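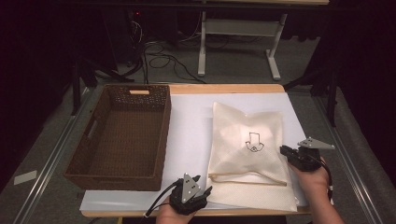
Last updated: June, 4:10 p.m.

FOR IMMEDIATE RELEASE

Graltard brings its reusable bag program to every household order in Bedby

Cream drawstring bags go out with the linens, come back empty, and go out again

BEDBY - Graltard, the household linen and storage store on the old mill road, is making its reusable bag program a permanent part of how it packs. Starting this June, every order of towels, sheets, napkins or kitchen cloths picked up at the Bedby store or delivered inside town limits will leave the packing room in a soft cream drawstring bag. Customers keep the bag as long as they like and hand it back whenever it suits them.

The program is called Medness, and it has been running as a trial with pickup customers since last fall. We hoped people would bring some of the bags back. They brought back 963 of them! Many arrived neatly folded, quite a few had another bag or two tucked inside, and a good number came with notes about what they had been used for in the meantime (gym shoes, yarn, a whole Thanksgiving's worth of cloth napkins). Those notes are pinned up over the packing room sink and we love them.

Graltard has ordered 600 new bags to start the full program, which will join the ones already going around.

About the bag

The Medness bag is made from a cream non-woven fabric with a little texture to it, and it closes with a tan cord. It creases easily. We have stopped fighting that. A bag that has been out and back a few times looks like one, and customers in the trial told us they didn't mind at all as long as it was clean and the cord still ran.

On the front is the Medness mark in black line: an arrow pointing down over a curved shape like a cup. It stands for putting things away, and it also helps the packers, who can tell at a glance which side of the bag faces up. We kept the printing to one color and left off the store name, so that the bag can hang on a hook in somebody's hallway without being an ad for us.

Bags come in 3 sizes. The small one holds dish cloths or a set of napkins. The medium takes bath towels. The large was made for bedding and will hold a full set of sheets with pillowcases if they are folded the way we fold them, and probably won't if they are rolled. There is a folding sheet in each large bag for anyone who wants to give it a try.

How orders are packed

The packing room sits behind the sales floor and gets the morning light, and it is one of the nicest places in the building to spend a few hours. Work happens on wooden tables. Before packing starts, a big sheet of white paper is laid over the tabletop, and it gets changed when it picks up lint or pencil marks. Light-colored linens show everything, and fresh paper is the easiest way we have found to keep them looking the way they did on the shelf. Used sheets go to the drawing table in the children's corner, where they don't last long.

Each packing spot has a dark brown woven basket from our Dramani storage line. Items for an order are gathered in the basket first and checked against the slip. Then they go into the bag with the heaviest piece at the bottom, the cord is drawn, and the basket is free for the next order. The baskets have an open weave, so dust falls through instead of settling in the corners, and they have slots and handles that make them easy to lift off a shelf. We picked them for the packing room because we had them in the store. A year later we would pick them again.

Customers in the trial kept asking about the baskets, sometimes more than about the bags. So the Dramani baskets have been moved to the front of the store, next to the pickup counter, where people can see how a packed bag sits inside one. The medium bag fits nicely. The large bag will go in if you push.

Returning a bag

Returns are as simple as we could make them. Bring the bag to the pickup counter during store hours, or drop it in the return bin by the side door, which stays open until 9 p.m. Delivery customers can hand an empty bag to the driver at the next drop-off. There is no deposit, no card to stamp and no deadline. If a bag has turned into the permanent home of somebody's knitting, we are glad it found work.

A few small requests:

Please empty the bag all the way. We have mailed back house keys, a library card and one very small mitten.

Please leave the cord in. Rethreading takes longer than any other job in the packing room.

Please skip the washing machine. A damp cloth is plenty, and we check and clean each bag before it goes out again.

Torn bags are welcome too. Bags that can't be mended are cut up and used for padding around glass jars and lamp bases in our storage department.

What we changed after the trial

The first bags had a white cord that looked wonderful for a week. The tan cord came in over the winter and has held up much better. We also made the opening wider on the medium size after packers reported wrestling with thick bath towels, and we dropped a paper tag that customers were cutting off and leaving on the counter.

The biggest change was in the room itself. We started with a single packing table, and by the holidays orders were stacked along the windowsill. There are now 2 tables, one for pickup and one for delivery, with a shelf between them for empty baskets. It is a small thing, but orders placed before noon are now ready the same afternoon, even on busy days, and the packers can talk to each other across the shelf while they work.

Come and see it

The packing room will be open to visitors through the month of June, from 10 a.m. to 2 p.m. whenever the store is open. Drop in, watch an order get packed, and fold a sheet or two if you feel like it. The fitted sheet lesson was a big hit when we tried it in the spring, and it will be back - bring your own sheet or use one of ours. Children are welcome and there is plenty of paper.

Visitors who would like to try a bag without placing an order can take home a small one from the basket by the door. We only ask that it comes back someday, or goes on to a neighbor.

Schools, clubs and other groups in Bedby that could use a stack of drawstring bags for a season are invited to get in touch. The bags are clean, light and easy to carry, and we would much sooner lend them than have them sitting on a shelf. Groups can borrow any mix of sizes and return them when they are done.

About Graltard

Graltard sells household linens, kitchen textiles and storage goods from its store in Bedby. The store carries its own bedding and towels along with the Dramani line of woven baskets and boxes. Medness is Graltard's reusable bag program.

Press contact

Reporters and photographers are welcome in the packing room during visiting hours and at other times by arrangement. Please ask for the press desk at the Graltard pickup counter in Bedby. Sample bags in each size are available to borrow, and yes, we would like them back.

###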